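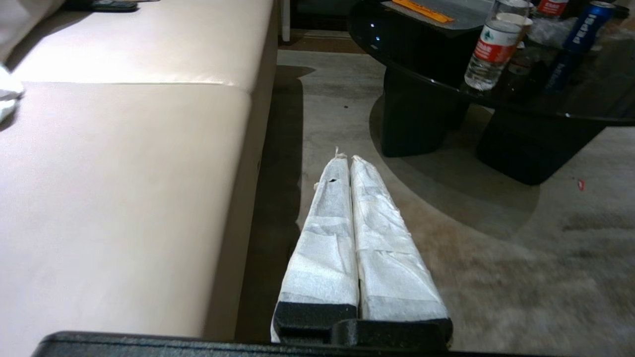
Hanrahan held its open day on 16 May 2023 in the setting where its household robots now do most of their work, a living room. The program is called Wirnance. Its purpose is to record tidying tasks in rooms that have been left as people leave them, then train a control model on the recordings.

Adebayo Tamuno, who runs hardware, began with the gripper. It is a two-finger parallel design, and the fingers are wrapped in tape. The tape adds friction on glossy plastic and is replaced every 135 grasps, or sooner if it tears. A molded rubber sleeve was tested in October and dropped. It held cans well but dragged on upholstery, and on leather it left the arm's force readings too noisy to use.

Two viewpoints are recorded for each session, one at the wrist and one at head height. The wrist view handles the last few inches of an approach. The head view decides where to go next, and Tamuno considers it the weaker of the two.

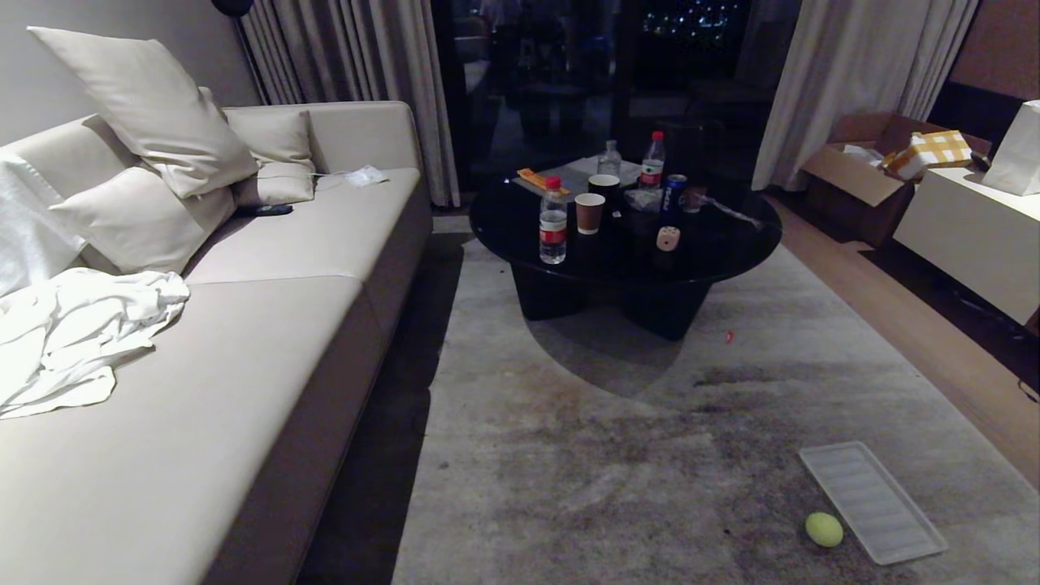 Clear bottles on a black glossy tabletop are the standing problem. Depth sensors read through the plastic, and the reflection below can register as a second object. Yetunde Chukwu, who leads the software side, said the current model, Nalov, is trained on 700 sessions and still hesitates over a bottle that has no label. Red labels give it an edge to work from. Crumpled cloth and thin cables are handled by separate routines, and both are slow.

Visitors asked mostly about speed. Chukwu gave 9 seconds as the median for a single pick from a table and declined to give one for the floor, where a rug pattern can hide small scraps – the test set there is too small to quote.

The arm itself comes from Merach and is unmodified except for the finger mounts. Hanrahan has 4 of them in service. Tamuno wants a narrower fingertip before the next round of sessions, and the drawings are with the machine shop.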